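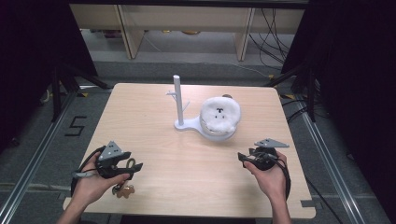

A white mug tree and a white mug on a light wood-grain table.

Weddings > News > Receptions

Reading time: 3 min

Rosenthal hall drops its confetti ban, keeps the broom

November 3, 2018

Couples marrying at the Stoviditz Hall in Rosenthal will be allowed to throw confetti again from next month, ending a prohibition that has outlasted three managers, two carpets and at least one of the marriages it was supposed to keep tidy.

The new rules, posted beside the hall's kitchen door on Thursday and on its website some hours later, permit "biodegradable or floral matter" to be thrown on the front steps and the gravel forecourt. Rice is still out. So are foil hearts, glitter in any form and, in a clause that suggests a story, live crickets.

Throwing must be finished within 15 minutes of the couple leaving the building. The hall will supply a broom.

"We'd become the place you booked if you didn't like colour," said Percy Quintero, who has managed the hall since August and inherited the ban along with a drawer of unlabelled keys. "I had a mother of the bride ask me if guests were permitted to wave. I said I'd have to look it up, and then I did look it up, and there was a paragraph."

The paragraph on waving has been removed.

The ban dates from a wedding at which a confetti cannon was let off indoors, under the ceiling fans, with the fans going. Bits of silver paper were still coming down on the seniors' badminton group the following winter. The hall's response was to forbid anything that could be thrown, scattered, released or "otherwise let go of," wording that was once used to question a bouquet toss.

Enforcement has been uneven. Guests have made do with bubbles, which were tolerated, and with ribbons on sticks, which were tolerated until one of them met a candelabra. At a wedding this past August the best man handed out dried lavender in paper cones and told everyone it was potpourri. The hall kept the couple's damage deposit for nine days while it considered the distinction.

Florist Jhonatan Tamayo, whose shop is across the road, has been selling petals to wedding parties all through the ban on the understanding that they would be used somewhere else. He stopped asking where a while ago.

"They'd buy four bags and walk straight across to the hall," he said. "I'm not a detective. I sell flowers."

Mr. Tamayo now expects to do a decent trade in dried delphinium, which he describes as the best-behaved of the petals. It holds its colour, it floats nicely and it does not go to brown paste underfoot the way a fresh rose will. He recommends a handful per guest and wishes people would stop trying to work it out in litres.

The change was put to regular hall users in a survey that drew 682 responses, a number Mr. Quintero finds hard to square with the size of the mailing list. A clear majority were in favour. Seventeen people wrote in to say they were opposed to weddings in general, or at least to the parking.

The parking has not been addressed. Guests will still be asked to leave their cars along Brarness Road and walk up, in whatever shoes they have chosen, past the feed store.

There are other adjustments in the new rules. The cut-off for amplified music on Saturdays moves from ten-thirty to eleven. Couples may bring their own caterer, provided the caterer has seen the oven first and signed something to say so. The mandatory use of the hall's own centrepieces — a mirror tile, a floating candle and a quantity of blue glass pebbles — becomes optional. Mr. Quintero said the pebbles would be kept in storage in case anyone asked.

He does not think anyone will ask.

First to try out the arrangement will be a couple booked for the opening Saturday of the new regime, who had already planned their exit around the old one. They were going to have their guests ring small bells. They now intend to do both, and have been told that bells are covered under amplified music only if somebody amplifies them.

Hall rental remains at its current rate, with the broom included. A second broom can be reserved through the office, though Mr. Quintero would appreciate some notice, as it belongs to the badminton group and they are particular about it.

Not everyone is throwing things in celebration. The Skero String Trio, which plays most of the weddings at the hall and sets up just inside the front doors for the exit music, has asked for a clear space of three metres on the steps side. Petals, the group noted in a brief letter, get into cellos. They do not come out of cellos.

The request has been granted and a line of masking tape laid down. By Friday afternoon it had already been moved, somewhat closer to the cello, by a person or persons decorating for an anniversary dinner.

The revised rules are available at the hall office, which is open weekday mornings and closed for lunch from eleven-thirty. Couples who have already paid the old confetti bond can have it refunded on request. They will need the receipt, which was pink, and which most of them will have been told at the time to throw away.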